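Home News Our Robots About Us Join Contact
Search this site Enter keyword Go

About the Boutros Robotics Club

Hi! I'm Hiba Dabbas, and I've been writing this page (and rewriting it, and losing it once) ever since I became club secretary. We're the after-school robotics club at Bestmont, we meet upstairs by the big window, and we take anybody from ninth grade up. You don't need to know how to code. I sure didn't.

The club was started by Tamer Kassab, who teaches chemistry and got tired of hearing that robots were only for the computer kids. So from the start our projects have leaned toward lab stuff: pouring, measuring, sorting, handing things over. We have 85 members on the list and a lot fewer chairs than that, so come early if you like sitting down.

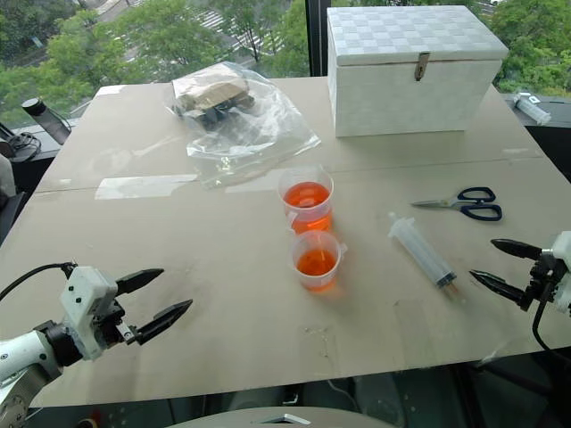
Photo: Hiba Dabbas / Boutros Robotics Club

Our big project this year is called Totano, and it's all about getting two arms to work together at a bench. Measuring cups, a syringe, scissors, that kind of thing. Liquids are the part everyone wants to try and also the part that makes everyone nervous! One team writes the moves for the left arm, another writes the right, and then there's a lot of yelling across the room about whose turn it is to grab. I'm on the left team. We're better.

We're taking Totano to the Flivent student contest in May, where each school gets 10 minutes at the table and 2 tries at the task. Before that we have our open evening on 24th April, so bring your parents, bring a friend, and ask Mr. Kassab about the year he entered a robot that could only turn right (he loves telling it).

Joining is free. We run on bake sales and almost 1,000 dollars a year from the school, and most of that goes into cables and grippers. If you want in, just stop by after last period or send us a note through the Contact page. I read all of them, usually during lunch.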